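Print this page | E-mail this page

Amorik Hand-Held Gripper Pair: Set-up and Care Guide
Section 5. Preparing the grippers and the shelf cell
Rozália Tóth, September 14, 2019

This section covers the work done at the start of each recording day and after any change of finger pads. It assumes the Lerard recording software is already installed and both grippers have been charged overnight. If you are setting up a new pair, finish Section 3 first.

5.1 Checking the finger pads

1. Hold the gripper with the handle in your palm and let the fingers rest open.
2. Look at the gripping face of each pad. The grid pattern should be sharp over the whole face. Change the pad if the pattern is worn flat at the tip.
3. Press along the rubber border with a fingernail. If it lifts anywhere, remove the pad and seat it again.
4. Close the fingers slowly until the tips touch. Both tips should arrive together and form a V with no step between them.
5. Wipe the pads with a dry cloth. A stubborn mark can be taken off with a cloth dampened with plain water.

CAUTION: Do not use alcohol or solvent on the pads. It hardens the rubber and the pads will start to slip on smooth objects such as cans.

Pads are sold in pairs, part number 529. Change both pads on a gripper together, even when only one is worn.

5.2 Checking the view from the gripper

1. Switch on the gripper and open its preview in Lerard.
2. Stand at the shelf at normal working distance and point the fingers at the middle compartment. 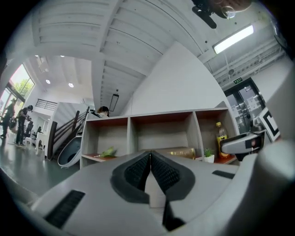

3. Confirm that both finger tips show in the preview and that the V sits near the center. A view that leans to one side usually means the camera mount has turned. Loosen the mount screw, straighten the mount, and tighten it by hand.
4. Check the brightness with the room lights on. Set the exposure for the shelf and the objects on it. Ceiling lights may show as plain white, and this does no harm.
5. Keep the vent grille on the housing clear. Tape or a cable tie across it will make the unit shut down from heat, often in the middle of a session.

NOTE: The preview lags slightly behind the hand. The recorded file is not affected.

5.3 Checking the marker cubes

Each gripper carries a white marker cube at the wrist end. The tracking depends on it, so handle it by the edges.

1. Inspect the printed faces for scratches, glue, and lifted corners.
2. Push gently on the cube. It should not rock. If it does, tighten the base screw and repeat the tracking test in Section 3.
3. Put on the head camera and hold both grippers out over the floor in front of the shelf, elbows slightly bent.
4. Look down at the grippers. Both cubes must be in view at the same time, with the fingers pointing away from you.

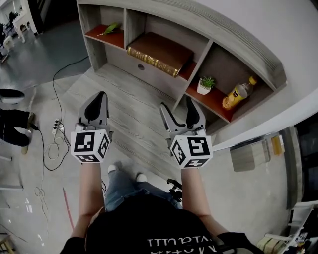
Figure 5-2. Both grippers held out beside the shelf, marker cubes in view.

5. Turn your wrists slowly inward, then outward. Lerard shows a green bar for each cube. If a bar drops out for more than 3 seconds, stop and clean the faces of that cube.
6. Hold still for 13 seconds while the software saves the start position.

CAUTION: You will be looking at your hands and the shelf, and it is easy to step back onto a cable. Before you begin, move power strips and loose cables away from the place where you will stand.

5.4 Placing objects

Objects may stand or lie down. Leave enough room beside each one for an open finger. Potted plants should be picked up by the pot. Check that bottle caps are tight before the first run.

If the shelf is moved, repeat 5.2 and 5.3 in full. For shelves in the Skisavton series, see also the floor fixing sheet supplied with the unit.

5.5 Putting away

Switch off both grippers, leave the fingers open, and store each unit with the cube facing up. Pads left squeezed together overnight can take a set and no longer close evenly.

Contact Aravena Support | Copyright Amorik | Back to top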